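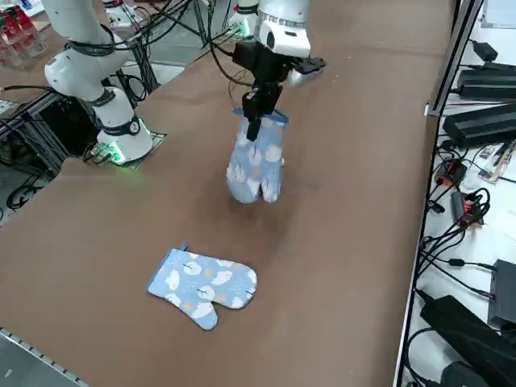
Visit to the Ronel manipulation lab, Tirkthorpe

Eleven of us from the Cenbridge automation group went to Tirkthorpe to see how the Ronel lab trains its robot arms to handle soft things. The visit was set up in August by Oranuch Saithong, who runs the cloth handling work there. Parking is behind the building and you sign in at the side door.

We started upstairs with a short talk. The lab has spent most of its time on one question: how many demonstrations does an arm need before it can pick up a piece of cloth it has not been trained on? Rigid parts are fairly well understood. A bracket has the same shape every time you reach for it. An oven mitt does not. It folds, it sags when it is lifted, and the place you would want to grip may be underneath.

Their method is called Chuensuk. An operator drives the arms by hand control and the system records the joint positions along with video from several cameras. Some cameras are fixed near the table and others ride on the wrists. The recordings are used to train a policy by imitation. What is different about Chuensuk is a second pass over the same recordings. A separate model goes through each one and marks the moments where the cloth changed shape a lot, such as when it came off the table or started to fold over on itself. Those moments are given more weight in training. The long, uneventful stretches where the arm is only traveling get less.

Saithong said the idea came from looking at failures. The arms nearly always reached the right area. They went wrong in the short time just before and after the fingers closed, and that part was a small share of each recording.

The full set now holds 3341 recordings. The comparison we were shown used much less. One policy was trained on 500 recordings with every moment weighted the same. The other was trained on 200 recordings with the Chuensuk weighting. On the lab's own pick and place test with mitts, the two came out level. She was careful to say that this was one type of object, on one table, and that they have not yet repeated it in a second building.

After the talk we went down to the floor. The station we spent the most time at has two white arms at the far side of a brown tabletop, and the work that day was with light blue oven mitts.
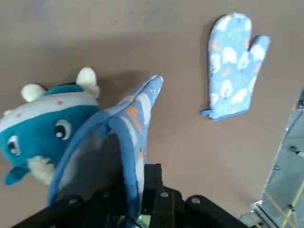

The wrist view got the most questions from our group. Paora Tapsell asked why they bother with it when the fixed cameras cover the whole table. The answer was that a fixed camera loses the grip point as soon as the arm or the cloth gets in the way. The wrist camera keeps the fingers in view, and for fabric the last bit of the approach is what matters. The drawback is that a mitt held in the gripper can block much of whatever lies behind it. The policy gets both kinds of view and has to sort out which one to rely on.

Mitts were picked as a test object for a few reasons. They are thicker than a towel, so they hold some shape, but they still hang and crease. They also have a cuff, which gives the gripper an edge to take hold of. The lab scores a lift by the cuff separately from a lift by the body, and the cuff lifts are the ones they want, as the mitt then hangs open end up and is easier to place.

Soft toys are the next step. Saithong expects them to be harder in some ways, with no edge to grip and a lot of variation in how far they squash. There are no results for those yet.

I asked about speed. The arms are slow compared with what we run at Cenbridge, and the lab is not trying to change that at this stage. Tapsell also asked about wear on the gripper fingers, and was told they are checked at the end of each session and changed when the grip gets uneven.

The write-up of the weighting method is being revised and Saithong will send us a copy. We have also asked whether 2 of our people could come back for a full day to try the hand control. Anyone in the group who wants to be considered should let me know by email.

Last updated: 2023-09-08

Related
Notes from the spring conveyor workshop
Hand control rigs: what we have tried so far
Gripper finger materials, a comparison
Group visits: how to sign up

This site uses cookies to remember your settings. By continuing to use the site you accept our cookie policy.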